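How I set up the table for two-arm handling

I get asked a lot about house rules for running a pair of arms over one table, so I've written mine down. They started as scribbles at Stitano and got tidied up when we moved to the Trisgate bench.

First, clear the middle. Anything you aren't handling goes along the back edge, and I like at least 20 cm of bare table in front of it.

Next, check the cables. Move each wrist through 90 degrees by hand, slowly, and watch the slack the whole way – a loop that looks fine at rest can go tight very quickly!

Then agree which arm takes the object. One arm grips, the other waits with its fingers clear until the hold is steady. I count to 3 before I let the second arm come in (the Clollmont lot count to 4, and we've argued over it more than once).

Keep lifts low, too. A computer mouse is a good thing to practise on, being smooth and an awkward shape.

Last thing: know where your stop button is before you start, and keep your sleeves back.
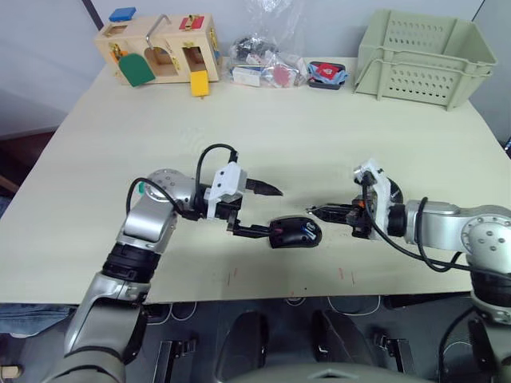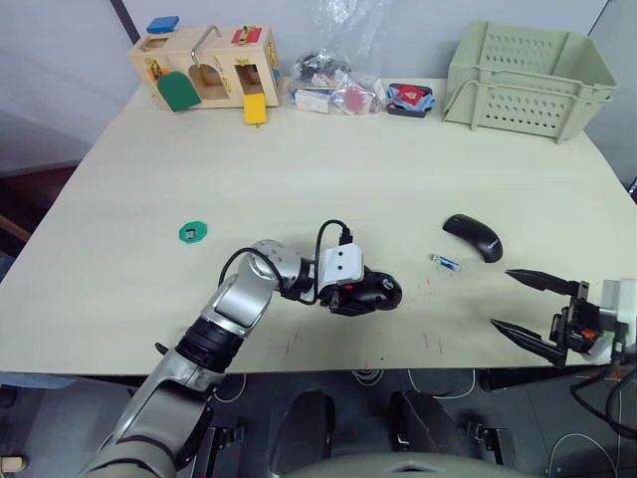
Left gripper holding a mouse, right gripper off to the side, spare bits at the back.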